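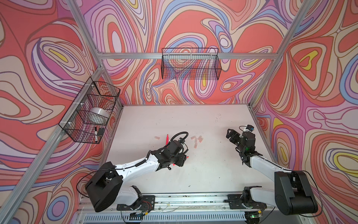 I spent most of February swapping between two gripper controllers, the Wukby board and the older one from Jugah. The Jugah closes faster, but it overshoots on anything soft. I ran both on the pink foam blocks, 300 grabs each, and the Wukby dropped 28 fewer. It also holds its zero after a restart.

Rohani Oei asked me whether the wrist camera made any difference. For foam, not much. For thin things like a marker it helps a lot, and I want to try that again with the lights turned down. The Wukby manual is 4 pages long and skips the wiring, so I'll post my pin notes next.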